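# Jeleo streaming package, one full season of Gritville Wrestling

I subscribed to the Jeleo wrestling tier in August and kept it through the end of the Gritville season. I watched on a five-year-old television with the built-in app, on a laptop in a browser, and on a phone over a mobile connection. This review covers the service and the production. It does not grade the matches except where the broadcast affects them.

## What you get

The tier carries the weekly Gritville show live on Wednesday, the monthly specials, and an archive going back to the promotion's first tapings at the Bevwood armory. The archive held 151 episodes when I last checked. Commentary is English only. There is one video feed and no alternate camera option. The specials are included in the subscription, unlike the old arrangement, where each one was a separate purchase.

The live show starts at 8 PM Eastern. West Coast subscribers see it at 5 PM, and there is no delayed replay channel. The on-demand copy usually appeared within an hour of the closing bell. On two weeks it was not up until the next morning, and both times the episode title gave away the main event winner. Jeleo has a "hide results" setting, but it only blurs thumbnails. Titles and chapter names remain readable.

## Picture and stream stability

The stream tops out at 1080p and 60 frames per second on the television and laptop. The phone app is limited to 30 frames per second, and fast rope work looks noticeably choppy. Bitrate seems adequate for the ring, which is lit evenly, and poor for the entrances, where smoke and moving lights break up into blocks.

I had buffering on four of the live shows. Three of those were short stalls of a few seconds. The fourth was a full drop during the Dalen cage match, and the app returned me to the start of the broadcast instead of the live point. Getting back took 58 seconds, counted from the drop to moving video. There is a "go live" button, but it does not appear until the player has finished loading the opening advertisement.

Rewinding during a live show works on the laptop and the television. On the phone it skips in jumps of 10 seconds with no preview image, so finding a particular fall takes patience.

## Sound

The commentary is mixed well above the crowd. For talking segments this is fine. For matches it removes most of what a small building has going for it, and the Bevwood armory is a loud room. The archive episodes from the first year have the opposite mix, with ring microphones up high and the announcers a little buried, and I prefer them.

Entrance music has been replaced on many of the older shows. The substitutes are short loops and the edit points are audible. If you want the first Dalen tag title run as it sounded at the time, this archive does not have it.

## Commentary and graphics

Jozef Jansen handles play-by-play. He calls holds by name, gets them right, and leaves gaps. His partner changed twice during the season, and the middle stretch suffers from two people learning when to stop talking. By the last special the timing was good.

The match clock is displayed in the lower left for title bouts only. I would like it on every match with a time limit, including the television title eliminators, two of which ended in draws that came without warning to anyone watching at home. Name graphics are legible on a phone. The rankings graphic is not, and it is shown for too short a time to pause on.

## Archive and search

Search accepts a wrestler's name and returns every episode in which the name appears in the written summary. It does not search match cards. Wrestlers who worked mostly in preliminary bouts are close to impossible to find, and tag teams that changed names are listed only under the later one.
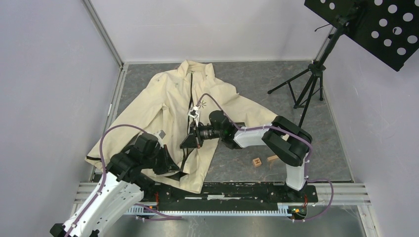

Chapter markers exist for every show from the current season and for perhaps half of the older material. They are placed at the bell, so selecting a match skips the entrances and any angle before it. I got into the habit of picking the previous chapter and moving forward.

Watch history syncs between devices, with one fault. Finishing an episode on the phone marks it as unwatched on the television if the television app was left open.

## Price and cancellation

The tier is billed monthly, with a lower rate for a full year. I paid monthly. Cancellation is done in the account page on the website and cannot be done in either app. Access continued to the end of the paid period and no retention offers were sent.

## Rating

Live video: good on television and laptop, fair on phone.
Sound: fair for current shows, good for the first year.
Commentary: good.
Archive contents: good, apart from the music edits.
Search: poor.
Spoiler protection: poor.

I would pay for it again during the season. I would not keep it in the off months until match cards are searchable. Anyone on the West Coast who gets home after 5 PM should go directly to the episode from the watchlist and stay off the front page.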